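Projects > Strickland > Home collection rules > Progress notes

January
Posted by Kevser Kahraman

Hi Geeta, and hello to everyone at Larelex who reads these! The good-practice rules for hand-held gripper work in homes are now at draft 3, and I'm much happier with them than I was in the fall. We cut the old 34 rules down to 16 (a lot of them were saying the same thing in different words) and they fit on one sheet you can tape up by the door.

Most of my time went on the cloth-and-basin section, which is the one people kept arguing over. 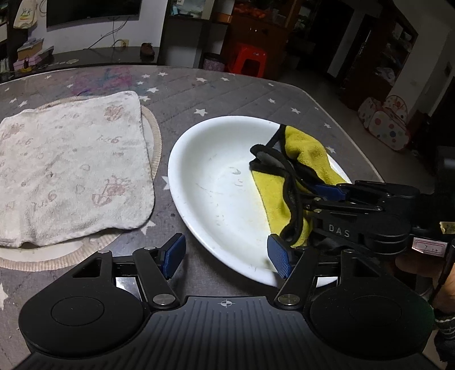
Cloth task at the basin, gripper pads on the yellow fabric.

The rule now says pinch the fabric with the pads, keep your own fingers off it, and leave the household's things where they are. I had a whole paragraph in there about clearing the background and I took it out again. Geeta, you were right about that one! People live in these places and we're guests.

Cables are still open. I want them routed along the wrist, Holbridge wants them up the sleeve, and we'll settle it on Tuesday.

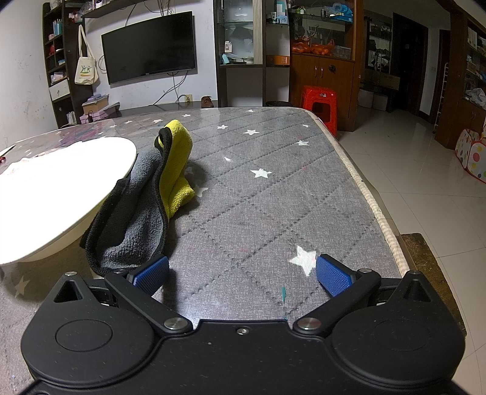 The other change is a pause before each take, with the fingers open and the gripper held over the table, so whoever reviews the clip has a clean start to check against. It slows things down a bit, but we've logged 712 takes under the new draft and the reviewers at Zutiner are sending back far fewer queries.

Still to do: the wording on consent for shared rooms, and a shorter version of rule 9, which I can't get through in one breath.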